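The Second Dog Question

Sep 23, 2024

Every fall the same advice comes around on the pet sites. Your dog is getting old, so bring home a puppy now. The old one will teach the young one, the young one will perk up the old one, and when the day comes you won't be left with an empty house. I have heard it from neighbors, from a groomer, and from a woman in line at the feed store in Tudham who had never met my dog.

I don't buy it, or not the way it's sold.

Cerex was 13 last spring. She is a shepherd mix with bad hips, and what she wants out of a day is a slow trip to the mailbox and five hours of sleep by the back door. I have yet to see the part of that schedule that a ten-week-old puppy would improve.

The "perking up" claim bothers me most. People tell you the old dog is getting up more, moving around more, going outside more. Well, sure. Something with needle teeth is hanging off her tail. A dog who keeps leaving the room may be feeling younger, or she may be looking for a room with a door. We see what we were told we'd see.

My sister-in-law tried it with Saarela, her old beagle. Her family swears it gave him an extra year. Maybe so. I was there on two weekends that year and he spent both of them under the dining table, growling at a puppy who thought growling was a game. I'm not saying he was miserable. I'm saying I couldn't tell, and I don't think they could either.
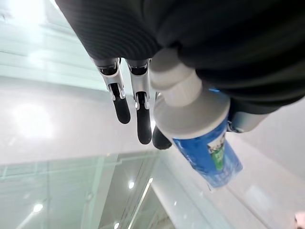

Who the puppy is for

It would bother me less if people said the plain thing, that the puppy is for them. That's a fair reason. Losing a dog is awful, and wanting another warm body in the house when it happens is nothing to be ashamed of. But then plan it as something you're doing for yourself, and ask what the old dog pays for it.

She pays in naps and in lap time. She may pay at the vet too. Our clinic's bill for a senior checkup with blood work came to $282, and a puppy's first visit was quoted to me at $153, before the other visits that follow it. When money gets tight, which appointment gets pushed to October? I'd like to think it's never the old dog's. I have my doubts.

I also wonder about the grief part. My last dog, Hovonach, died while we had Cerex in the house, and I can't say it hurt any less. I still had to get up and fill a bowl, and that helped some mornings. Other mornings I resented the bowl.

There are old dogs who love puppies - I've met a couple. If yours has always gone silly over the young ones at the park, you know more than I do. Borrow a friend's puppy for an afternoon and watch where your dog goes when she thinks you've stopped looking.

Cerex is staying an only dog. I'll see about another one afterward, whenever that is.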